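Tinley workshop compares two hand-held grippers before new year

December 31, 2023

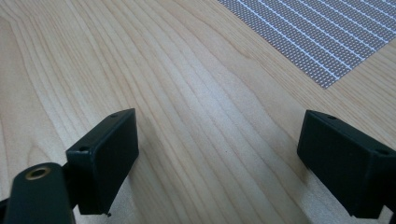

Wider opening, slower closing

The robotics workshop in Tinley has finished its first comparison of two hand-held grippers, the Wonden and the Matlala. Both tools were tried at the same bench with the same controller, made by Zoton. The work started in October and was paused for two weeks while a replacement cable was on order.

Each gripper was used for 15 household tasks, among them folding a tea towel, lifting a mug by its handle and picking up a coin. Every task was repeated by six operators, who had 30 minutes of practice with each tool before the recording began. The black block fingers face each other across a wide gap when the tool is open, and the operators said this helped them with bowls and boxes. For the coin they preferred narrower tips.

According to the workshop, the Wonden was more comfortable to carry and the Matlala closed faster. The difference in dropped objects was small, and the team does not wish to name a winner from it. A fair judgement about the cameras was also not possible, as the one on the Matlala had to be changed in the middle of the trial.

The next round will use 3000 grasps for each gripper and a second set of softer fingers. The colour of the table covering will also be varied, to learn whether it has an influence on the camera tracking. Results will be published on the workshop's page.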